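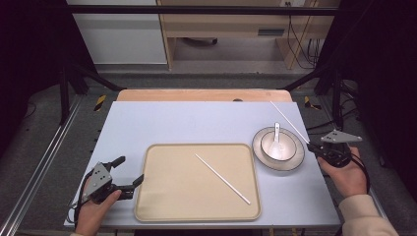
Table-setting task at the Hekgate bench, both hand-held grippers in use, one chopstick on the tray and one in the right gripper.

Garis teleoperation and demonstration work: progress report for October
Prepared by Naledi Sithole for Yolandi Cele, Albers program office

Where we stand

The work plan promised 1162 usable two-handed demonstrations by the end of this phase. We have 255. That number will go up next month, but I don't expect it to reach the target, and I would sooner say so now than in the closing report.

The 255 are what remained after review. I threw out any recording where one gripper lost tracking, where the operator stopped to think for more than a few seconds, or where a chopstick was dropped and picked up again. Rostenov has asked us to keep the dropped ones as "recovery data." I have put them in a separate folder and left them out of the count. I have yet to see a result that shows they help on a task with objects this thin.

What the task shows so far

We moved from blocks to tableware because the blocks were too easy and told us very little. Chopsticks are a fair test. They roll, they are narrow, and a small error in the angle of the wrist means the fingers close on air or push the stick away. The bowl, spoon and plate stay in the task for now, though moving the spoon has given us few clean recordings and I may drop that step.

Operators learn the hand-held grippers quickly. My doubt is about what they are learning. A person corrects with the wrist, the elbow and the whole upper body, and does it without noticing. The arms at Garis can't follow some of those wrist angles at all. When we replayed 30 reviewed demonstrations on the arms, 5 finished the task. The remainder failed mostly at the first pickup, with the stick gripped too close to one end or missed entirely. The proposal assumed that hand-held demonstrations would transfer with "minor adjustment." I would ask the program office to treat that line as untested.

Remote control, for comparison

We also drove the arms directly by remote control on the same task. It is slow and the operators dislike it. Every motion it records is one the arms can make, however, and that counts for a lot. I can't yet say which method gives more useful data per hour of paid time. The vendor material says hand-held wins easily, but it measures recordings made, and recordings made is the figure I trust least.

Problems

The cables on the grippers still limit how far an operator can turn. Longer ones are on order. Clock drift between the left and right grippers cost us one full morning of recordings, and the fix is a restart before each session, which people forget.

Next period

Replay a sample every week, before any more bulk recording. Limit wrist angles in the operator instructions to what the arms can reach. Run both methods for equal hours and report finished replays for each.

Request

No extra money at this point. I am asking for the target to be restated as replays completed on the arms. If the office prefers to keep the old count, please confirm whether dropped-stick recordings are meant to be included.

N. Sithole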